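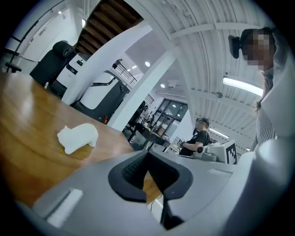

Hand-held gripper at the wooden table, with a second person at the workbench behind.

Call for participants: two-handed handling of small soft objects
Manipulation Group, Skoltum

Skoltum is recruiting adults to take part in a study of how people pick up, turn and pass small objects when they work through a pair of hand-held grippers instead of their fingers. The recordings are used to train and test control policies for two-armed robots. No experience of robotics is needed.

Background

In our first study, participants used a single gripper. Policies trained on those recordings coped well with rigid parts and poorly with soft ones. Most failures came at the moment of closing: the fingers met the object off-centre, the object rolled or folded, and the policy had no recorded example of a recovery to draw on. When we went back through the recordings, we found that participants had been asked to start again after a poor grasp, and that the corrections had been discarded with the failed attempts.

The present study changes two things. Participants hold a gripper in each hand, and poor grasps are kept. If an object slips or is dropped, the participant carries on and the correction becomes part of the recording. We want to find out whether a policy trained with these corrections needs fewer demonstrations than one trained on clean grasps alone. The comparison is set out in an analysis plan written by Tonantzin Villalobos, who will not see the task results until recording has closed.

What participants do

Each participant attends 7 sessions. A session lasts two hours, including a break of 16 minutes halfway through. Sessions begin at 9 am or 2 pm and are held on the ground floor of the Gremard building.

The first session is for training only. A member of the group explains the grippers, checks the fit of any head-worn equipment and goes through the start and stop procedure. From the second session onwards, participants work at a table from a printed task sheet. Typical tasks are:

Pick up a soft object and set it down in a marked area.
Pass an object from one gripper to the other above the table.
Hold an object still with one gripper while turning or opening it with the other.
Place an object the other way up without using the table edge.

Participants work at their own pace. Speed is recorded but is not scored.

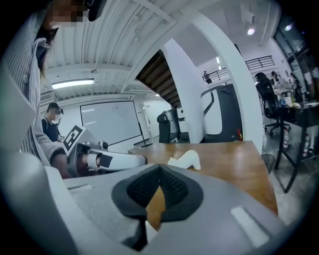 View over the right-hand gripper. The card on the left-hand gripper carries a printed marker pattern.

What is recorded

We record video from the grippers, the position of each gripper and the opening of the fingers. Room sound is not kept. Other people working in the building may come into view. Faces are blurred before recordings leave the group's own storage, and names are held separately under a participant number. Blurred recordings may appear in publications and in a data set shared with other research groups. Participants who do not wish their recordings to be shared can say so on the consent form and still take part.

Who can take part

We are looking for 42 participants. Applicants must:

be aged 18 or over;
be able to stand at a table for up to half an hour at a time;
have use of both hands and be able to hold a light tool in each;
have normal vision, or vision corrected by glasses or contact lenses;
be able to follow spoken and written instructions in English.

Left-handed applicants are especially welcome, as they were under-represented in the first study. People who took part in that study are not eligible. Anyone with a current wrist, elbow or shoulder injury should wait until it has healed.

Payment and withdrawal

Participants are paid for each session attended, including the training session, at the hourly rate given in the information sheet. Local travel is refunded on production of a receipt. Payment does not depend on how well the tasks are done. Participants may withdraw at any time without giving a reason, and will be paid for the sessions they have attended. Recordings can be withdrawn up to the point at which the shared data set is released.

How to apply

Ask for the information sheet and screening form at the Skoltum reception desk, or write to Estrella Xolalpa, study coordinator, at the same address. Please mark the envelope or message "Sindo study" and state whether you prefer morning or afternoon sessions. The screening form takes around 9 minutes to complete. Applicants will be told whether a place is available once the form has been checked.

Recording starts in May and continues until all places have been filled. Questions about the method or the analysis plan should be sent to Tonantzin Villalobos through the coordinator.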